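August, paste tests cont.

Wheat paste batch 3, the Busetti recipe again. 100 g flour, cold water first, then the hot. Lumps. Strained it twice, still lumps. Next time sieve the flour dry.

Strips of the Farnton lining paper, 5 min soak each. Edges curled on the thin stock, heavy stock fine. Violet pattern still my favorite for matching practice, big repeat and the stripes are faint enough to hide a bad join.

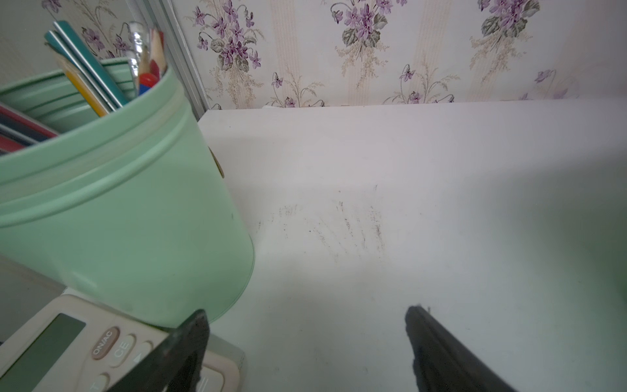 ## Peel, 4 pm

- Fetthorpe board: came away clean, took some of the face with it at one corner
- bare plaster: wouldnt budge. good
- painted plaster: slid. size it first, one coat, let it go dull

Scale read 374 on the wet strip, forgot to tare. Redo.

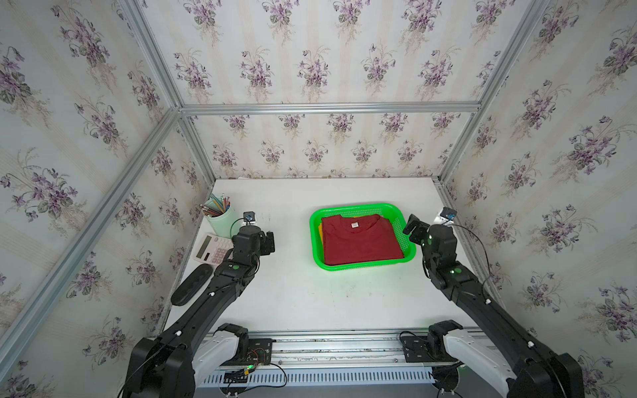 Also redo the painted one with the Younis size at half strength, the full strenght stuff dries shiny and the paste skates on it. Keep the jar lid on overnight!! last batch smelled sour by morning. Need more flour, a wider brush, and blades, the snap-off ones are all blunt.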